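Papers > Play and Learning Materials > Section 3

September 2019
Pandey, Veltia Play Materials Group

3. Materials: the button tray

3.1 Choice of the buttons

The task in this study needed objects that a child of kindergarten age can find by color, reach and press without help. In the first pilot, made in March, we used painted wooden discs. The children liked them, but they often lifted the disc and kept it in the hand, and we could not say if this was an answer or a part of play. We therefore changed to large push buttons with domed caps on thick black bases. The dome invites the palm, and the dark base gives the same border to every color.

Six colors were used: red, orange, yellow, green, blue and pink. The blue is a soft one, close to lavender, and in the pilot some children called it purple. We accepted both names. The red button was kept on purpose, although its cap is near to the color of the tray. We wanted one target that must be found by its shape and its base, as well as five that can be found by color alone.

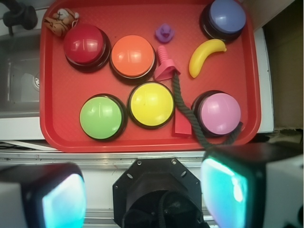
Figure 1. The six buttons on the red tray, with small toys placed among them.

3.2 Choice of the toys

The toys had one purpose, to make the search for a button less easy. They were selected from the open toy boxes at the Brinska kindergarten, so the children had met similar objects before. We looked for toys that share a color with some button but have a very different form. A banana competes with the yellow cap, and a pink screw with the pink one. The plush tiger was selected for another reason: it is soft and has a face, and faces are known to attract young children — even when they are small and lie on their side.

We did not keep the same toys in every layout. A fixed set would become familiar after a few rounds, and the children would learn to look past it. Between the layouts the buttons also changed their places, and the tray was turned.

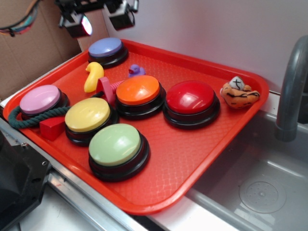
The position of the tray is a detail that is rarely reported, but in our experience it matters. When it stands square to the child, the near row is pressed first, whatever color was named. When it stands at an angle, this habit becomes weaker. We recommend that the adult turns the tray a little after each round and does not speak while doing it. The raised rim is useful here, because round toys do not roll away. Each child did 3 sessions of 10 minutes. In total 41 children took part, and more than 3000 presses were recorded.

3.3 Empty space on the tray

In the Mevudgate version of the task the toys are spread evenly over the whole surface. We chose to leave gaps of different size. A toy alone in an open area is seen very quickly, and several children named it before they searched for the button. We did not count this as an error. It shows that the child has looked over the tray, and it gives the adult something to talk about.

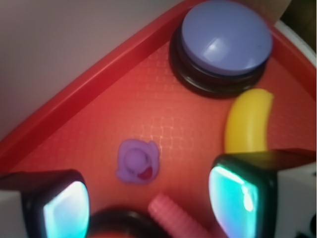
One reader of an earlier draft objected that an uneven layout makes the rounds hard to compare, and that a child who stops to name a toy should be timed separately from a child who goes directly to the button. We agree with the second point, and the naming time is now removed from the search time in all tables. On the first point we keep our opinion. A play table at home or in a kindergarten is never evenly filled, and we preferred a task that stays near to it — with the cost that single rounds can be compared only inside the same layout.

3.4 Cleaning and storage

The tray and the hard toys were wiped after each child. The plush toys were washed at the end of the day and exchanged for clean ones. The buttons must not be put in water, so only the caps and the outside of the bases were wiped with a damp cloth.

Contact: Veltia Play Materials Group | © 2019 Veltia | Back to top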